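Backing Up Your Family Photos Before You Lose Them

I keep telling my sister Muthoni to do this every March, and she keeps promising me she will, bless her. Start by gathering everything into one folder on your computer - phone, old laptop, that memory card in the kitchen drawer.

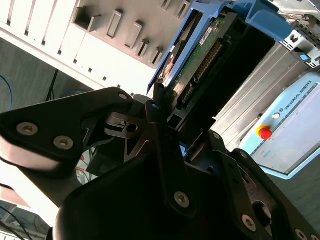
How many copies should I keep?
Keep two besides the one on your computer, and store one of them at somebody else's house.

Next, name your folders by year and then by event, so "Cimville picnic" is easy to find later on. Copy the whole lot across, then open 27 pictures at random
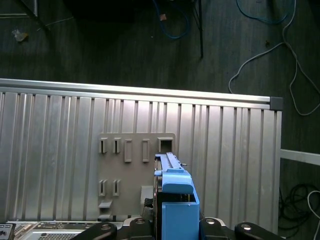

and make sure each one loads all the way. Do the same with the second copy - I know, I know, but it goes quickly with a cup of tea.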